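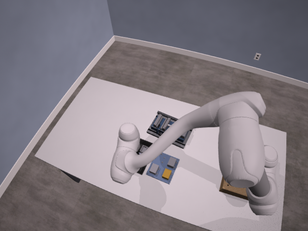

Search this journal
Search
Advanced search

12/07/2026
By the Herkilia Migration Working Group

4. What people knew before they set out

We turn now to a question that came up again and again in our interviews, and which we had not given nearly enough room in the first draft of the questionnaire: how much did people know about the asylum rules in Herkilia before they left home? Much of the public argument takes it for granted that a change in policy is heard quickly and clearly on the other side of the border, and that families then weigh it up much as they might weigh up the price of a bus ticket. Our own material from the Nedar crossing makes us rather doubtful.

Of the 890 adults who agreed to speak with us, 429 could name at least one rule that applied to them on arrival. That is a fair number, and we don't wish to make light of it. But when we asked them to tell us the rule in their own words, a good many described the one that had been in force before the June reform — often quite accurately, down to the waiting period and the papers needed. News had reached them, only it was old news, usually passed on by a cousin or a former neighbour who had made the journey under the earlier system.

Figure 4 sets out where people said their information came from. Relatives already living in Herkilia come first by a wide margin, followed by fellow travellers met along the road, and then by the paid guides. Official notices come last. The Younis district office told us it had printed 1,000 leaflets in two languages, and we were kindly given a bundle to look through; they are clear and well laid out, but they were handed out on the Herkilia side, to people whose decision was already made.

Figure 4. Main source of information on entry rules, by age group. Adults interviewed at the Nedar crossing.

We should add a word about the guides. Over 400 of those we spoke to had paid one for some part of the route, and it would be easy to suppose that they were simply told whatever would sell the trip. Some certainly were. Others had been warned, fairly bluntly, that they might be turned back at the Tostonex checkpoint, and had come all the same. We return to this smaller group in section 5, where we look at debts owed at home and their part in the timing of departure.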